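報道関係各位
11月7日
株式会社クヴム

会議室の机の上を、あきらめない。備品整理サービス「ヴァムラ」提供開始

オフィス備品の整理を手がける株式会社クヴムは、共用テーブルの片づけを定額で引き受ける新サービス「ヴァムラ」の提供を開始いたします。会議が終わっても机の上に残り続ける、あのコップたちのためのサービスです。

当社は7月、自社の共用テーブルを対象に社内調査を行いました。期間中に置き去りにされた品は100点。うち43点がコップで、残りはペンのふた、クリップ、用途を誰も説明できない小さな部品などでした。整理を本業とする会社の数字としてはいささか具合が悪く、公表については社内でも意見が割れましたが、隠しておく棚も満杯でしたので、ここにご報告いたします。

調査でわかったのは、散らかった机の多くが、さほど散らかっていないということです。コップが2つ、小物が1つ。その程度では人は片づけません。次に使う人も同じように考え、それらをよけて資料を広げます。当社ではこの状態を「テンバ」と名づけました。名前をつけても片づきはしませんが、会議で話題にしやすくなりました。

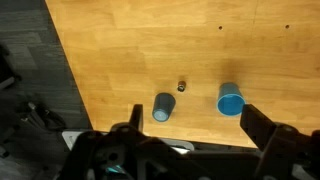
置き忘れられた小さな部品は、捨ててしまってよいのでしょうか。
すぐには捨てず、ふた付きの保管箱に入れて5週間お預かりします。期間を過ぎても持ち主が現れない場合は、ご契約企業の担当の方に処分の可否を伺います。

「ヴァムラ」では、担当スタッフが週4回訪問し、机の上の品を「戻す」「洗う」「預かる」に仕分けます。プラスチック製のコップは洗って所定の棚へ。電池とおぼしきものは自治体の区分を確かめてから別の容器へ移します。天板は木目に沿って乾拭きし、輪じみが見つかった場合は日付を記録します。犯人捜しは承っておりません。

保管箱「マラウ」は本サービスに合わせて用意した専用品で、中の仕切りは動かせます。当初は仕切りを細かく入れすぎ、どこに何をしまったのか当社の者にもわからなくなったため、現在の形に落ち着きました。ふたには品名と発見場所を書く欄があります。試験導入では品名欄の大半が「なにか」で埋まりましたが、記入例を添えたところ「金属のなにか」まで改善しています。

お申し込みは1部屋から承ります。料金は部屋の広さと机の数に応じてお見積もりし、事前の下見は無料です。下見の前に机を片づけてしまうお客様がたいへん多いのですが、どうぞ普段のままでお待ちください。なお、お片づけになった結果そのまま問題が解決した場合も、費用は頂戴いたしません。

本件に関するお問い合わせ
株式会社クヴム ヴァムラ担当窓口
取材をご希望の方には、当社の共用テーブルもご覧いただけます。片づいているかどうかは当日の状況によります。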